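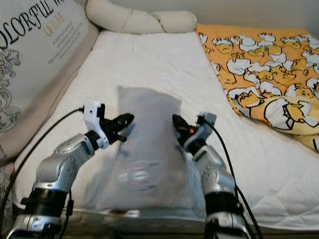 Lorraine Whitelaw wrote back to my first outline with one line: please don't give us another talk about sleeping eight hours, tell us about the bed. So this is the bed talk, Lorraine!

Slide 1 - title. Say hello, thank the Trornberg library for the room. Ask for hands: who knows how old their mattress is? Wait for it. People always look at whoever they came with.

Slide 2 - a sack of straw
Start with the word itself. "Mattress" comes to us through Old French and Italian from an Arabic word for a place where something is thrown down. I love this. You threw down a cushion and that was the bed. For most of history an ordinary household slept on a cloth sack stuffed with whatever grew nearby - straw, corn husks, beech leaves, wool if there was money. You refilled it after harvest. Read the bit from the Goicoechea inn ledger (handout, page 2), where the innkeeper charges extra for "new leaves." Don't rush it, the spelling is half the fun.

Slide 3 - why quilt it?
Loose filling wanders. Sleep on a sack of wool for a winter and you end up in a ditch with a hill on either side. Stitching through the layers holds the stuffing where you put it, and that's the job quilting was doing long before anybody cared about the pattern. Pass round the sample squares now. One is stitched, one isn't. Get them to squeeze both and shake both. Collect them before slide 5 or they never come back.

Slide 4 - tufting
Same idea, deeper. A long needle goes right through the mattress and a cord gets pulled tight and tied off. Tell the Rupert Gisler story: he let me try it in his workshop in June, and I managed 11 tufts in the time it took him to do a whole side and make coffee. My hands hurt for 2 days. He said my knots were "optimistic."

Slide 5 - springs
Coil springs arrive in the 1800s, first in seats, then in beds. Early ones were noisy and they leaned. Then come pocket springs, each coil in its own little cloth bag, so one person can roll over without launching the other. Bring out the cut-open section from Trorkar (it's heavy, ask Thulani to help lift). The one on the table comes from a mattress with about 700 springs. Let people press a single coil and watch its neighbors stay put. This gets a gasp every time!

Slide 6 - foam
Keep this short, I always run over here. Latex first, then polyurethane, then the slow kind that keeps your handprint. Mention that foam feels firmer in a cold bedroom - somebody will have noticed and been puzzled for years.

Slide 7 - looking after the thing
Turn it head to foot every few months, but flip it over only if it's made to be slept on both ways. Leave the covers pulled back for a while in the morning. Vacuum the seams.

Questions. Cyrill usually asks about horsehair. Yes, it's still used, and yes, you can feel the old tail hair in the jar by the door.

Squares back in the blue box, jar lid on tight. Projector cable goes back to the front desk.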